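Jornada de puertas abiertas en Rorside: una mañana entre tablas, cuchillos y verduras

El miércoles visitamos las instalaciones de Rorside, en el polígono que queda detrás de la estación de mercancías de Hidville. La empresa abre sus puertas una vez al año y esta edición estaba dedicada al trabajo de cocina: las superficies donde se corta, los utensilios, la manera de ordenar un puesto y la conservación del producto fresco. Llegamos a las nueve y media y salimos pasadas las dos.

El acceso se hace por la puerta lateral, no por la principal. En la carta de inscripción venía indicado, pero la mitad del grupo se fue a la otra entrada y hubo que esperar. En recepción entregan una tarjeta de visitante, una bata y un plano doblado en cuatro. El plano es correcto en lo esencial, aunque la cafetería aparece en la planta baja y está en la primera.

La visita empieza en el almacén de madera. Rorside compra los tableros ya secos a un aserradero de la zona y los deja reposar antes de trabajarlos. Hay un pasillo largo con estanterías a ambos lados y etiquetas escritas a mano en cada lote. Olía a cola y a serrín. La persona que nos guiaba explicó la diferencia entre una tabla cortada a testa y otra cortada a lo largo de la fibra. La primera aguanta mejor el filo y pesa más; la segunda es más barata, se limpia con facilidad y es la que sale en mayor cantidad de la fábrica. También contó que el aceite se aplica en dos manos, con una noche entera entre una y otra, y que la mayoría de las devoluciones son tablas que alguien ha metido en el lavavajillas.

Después pasamos al taller de acabado. Se lija a máquina y se repasa el canto a mano. El ruido obliga a ponerse protectores, de modo que las explicaciones se dan fuera, en el pasillo, antes de entrar. Quien tenga interés por los detalles técnicos debería preguntar en ese momento, porque dentro no se oye nada. Vimos salir una serie de 94 tablas de tamaño mediano destinadas a comedores escolares, todas con una ranura perimetral para recoger el jugo. Según nos dijeron, el modelo se fabrica desde hace años y el único cambio ha sido la profundidad de esa ranura.

A las once hubo una pausa. Café de termo, agua y unas rosquillas. El espacio es pequeño para tanta gente y convendría repartir los grupos de otro modo, pero el café estaba bien.

La segunda parte transcurre en la nave de puestos de trabajo, que es la que más me interesaba. Hay varias mesas preparadas con productos y utensilios distintos. El público puede acercarse y tomarse el tiempo que quiera, sin recorrido fijo. Me detuve sobre todo en una mesa de madera clara con las lamas tendidas a lo ancho, montada en una estructura de aluminio negro. Tenía un cuenco rojo lleno de producto rojo y anaranjado al fondo y un cuchillo sobre la madera, más cerca de quien mira. Es una disposición sencilla y deja bastante superficie despejada en la parte de delante, que es lo que uno agradece cuando tiene que cortar una cantidad seria de verdura.

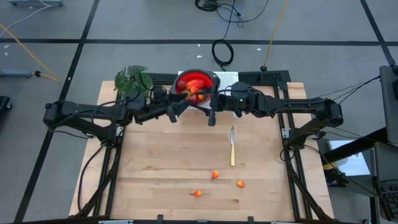 Puesto de corte con el cuenco al fondo y el cuchillo sobre la madera. Nave de puestos de trabajo, Rorside.

El cuchillo tiene el mango de un amarillo pálido, y pregunté por el código de colores. En Rorside no siguen ninguno propio. Cada cliente trae el suyo y lo habitual es que el color sirva para separar carnes, pescados y vegetales. Una cocina de colectividades que conozco usa el verde para la verdura y el blanco para el pan, así que no conviene dar por supuesto lo que significa un mango cuando se cambia de casa. La recomendación que nos dieron fue colgar la tabla de equivalencias a la altura de los ojos y junto al fregadero.

Sobre el filo hubo una pequeña discusión en el grupo. Un visitante defendía el afilado semanal y otra visitante decía que con pasar la chaira a diario se puede esperar mucho más. La respuesta de la casa fue que depende de la tabla: en madera el filo dura, en vidrio o en piedra se pierde en pocos días. Para pimientos y otras verduras de piel lisa piden un cuchillo bien afilado, ya que uno romo resbala y acaba cortando donde no debe. Aconsejan apoyar la pieza abierta, con la piel hacia abajo.

En la misma mesa, en la esquina del fondo a la izquierda, había una planta de hojas verdes y anchas. Al otro lado de la nave las mesas estaban más desnudas y el conjunto resultaba frío. Me quedé también con la placa blanca perforada sobre la que se apoyaba en parte el cuenco, porque llevo tiempo buscando algo parecido para mi encimera. Pregunté en el mostrador si se vendía suelta y tomaron nota de mi correo.

Junto a los puestos está la sala de conservación, con cámaras a distintas temperaturas. La demostración consistía en comparar verdura guardada en bolsa cerrada, en caja ventilada y en cuenco abierto. Los pimientos de la caja ventilada estaban firmes; los de la bolsa tenían la piel arrugada por un lado y algo de humedad en el rabillo. No nos dejaron tocar los tomates. La explicación sobre el etileno fue demasiado rápida y el panel de la pared tiene la letra muy pequeña, de manera que a partir de la segunda fila no se leía.

La última parada es la exposición de empresas invitadas. Este año eran dos. Dernico traía cestos y cajas apilables para cámara, con tapa y sin ella. Bailly enseñaba una línea de paños y delantales de algodón grueso, con una presilla para colgar el trapo que me pareció cómoda. Los precios estaban a la vista y no hubo presión para comprar. Me llevé un delantal y un catálogo de 76 páginas que todavía no he terminado de mirar.

En la charla de cierre dieron algunas cifras. La fábrica prepara 3000 tablas al mes en temporada alta y este año se habían apuntado a la jornada 272 personas, repartidas en turnos de mañana y tarde. Hubo un turno de preguntas corto. Alguien quiso saber si se pueden recuperar las tablas viejas y la respuesta fue que sí, siempre que no estén rajadas de lado a lado: se lijan, se vuelven a aceitar y se devuelven al cliente en un par de semanas. El servicio se contrata por teléfono y hay que llevar las piezas limpias.

Datos prácticos

Cómo llegar: el autobús del polígono para a cinco minutos andando. En coche, el aparcamiento de visitantes está al fondo, pasada la báscula. Se llena pronto por la mañana.

Inscripción: por formulario, en la página de la empresa. Se abre en marzo. Hay que indicar el turno y no se puede cambiar el mismo día.

Calzado: cerrado. A dos personas con sandalias no las dejaron entrar en el taller de acabado y tuvieron que esperar en el pasillo.

Comida: no hay servicio de comedor para visitantes. En la avenida principal de Hidville hay dos bares que dan menú hasta las cuatro.

Niños: a partir de doce años y siempre acompañados. No entran en el taller.

Tienda: junto a la salida, con tablas de segunda selección a precio reducido. Los defectos son de color o de nudo y no afectan al uso. Cerraba a las dos en punto y a mí me faltó tiempo, así que quien vaya con intención de comprar hará bien en pasar durante la pausa del café.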